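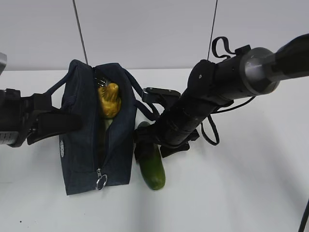

Line Item Nine

The budget meeting was set for two in the afternoon, and at noon the spreadsheet still had a hole in it. Line eight was the table. Line ten was cable. Line nine said ARMS, PAIR, and the cell beside it was blank.

I had been purchasing manager at Halvorsen for eleven years. Mostly I bought shelving and tape. We packed orders for small stores, the kind that sell a bit of everything, and a bit of everything is hard to put in a bag. A machine that can fill a thousand identical boxes was no use to us. We needed one that could put a cucumber in a zippered pouch and not ruin either of them.

Two companies wanted the job. Reltholm sent a bound proposal with a price on the last page. Brovix sent four pages stapled at the corner, with the price on the first. Brovix was cheaper by a good deal until you got to the service plan, and then it was cheaper by very little.

I went down to the test room with my lunch. The operator was running the bag test again, and the bag was standing on its end, unzipped partway, with the yellow toy in the top of it. The cucumber was on the table under the right gripper.

"How many today?" I asked.

"Don't ask me that until three."

"The meeting's at two."

The operator shrugged and kept both hands on the controls. I sat on a stool and ate half my sandwich.

The thing I needed to know was the fingers. Both proposals called them consumables. Reltholm wanted 267 dollars a set and Brovix wanted 203, and neither one would put in writing how long a set lasted. I had asked each of them twice. Reltholm said it depended on the application. Brovix said the same thing in fewer words.

"How often do you change the fingers?" I said.

"When they stop holding things."

"How often is that?"

The operator thought about it. "Cucumbers are fine. Toys are fine. It's zippers. You grab that little ring all day and it chews them up. I'd say I changed them in February, and then again in April."

I wrote that on the back of the Brovix proposal. It was the first useful number I had gotten in six weeks, and it hadn't come from either company.

"What about the cables?"

"What about them?"

"Do they wear out?"

"They get in the way. If you're buying the good ones, buy them longer than you think. And get clips. There's no clips in any of those quotes, I looked."

I checked. There were no clips. I added a line for clips and put forty dollars in it, and then I changed it to sixty.

The right arm moved. I stopped chewing. I don't know why I did that, I had seen it move a hundred times. It shifted a little, stopped, and the operator said a word under their breath and backed it off to start over.

"Was that a bad one?"

"That was me," the operator said. "The arm did what I told it."

That went into the notes too. Training was line fourteen, and I had it down for 632 dollars, a figure carried over from when we bought the shrink-wrapper. The shrink-wrapper had one button. I crossed it out and wrote 1,360, which was what Reltholm charged for its longer course, and after a minute I decided we would send two people. One person gets sick. One person gets a better job.

Then I looked at the total and it was over.

It wasn't over by much. I could get it back by taking out the spare gripper, or by taking out the second person, or by leaving the fingers at one set a year and letting whoever had my chair next spring explain it. I had done that last one before, with the pallet jacks. I was the one in the chair next spring.

"If you had to give something up," I said, "what would it be?"

"From here?"

"From the list."

The operator stopped, wiped both palms on their pants, and came over to read it. It took a while. They read slower than I expected and they read all of it, including the freight terms.

"What's Prendirora?"

"Software. It keeps track of the runs and makes charts."

"I keep track of the runs." There was a clipboard hanging on the wall behind me, and the operator pointed at it.

"Do you make charts?"

"Does anybody need charts?"

I thought about who would be in the room at two, and which of them had ever asked me for a chart. I drew a line through Prendirora. The total came in under, with enough left for a second bag of clips.

For line nine I typed Brovix, fingers at six sets a year, and the time on the screen said 1:41. I left the other half of the sandwich on the stool. Behind me the operator had gone back to the controls and was trying the cucumber again.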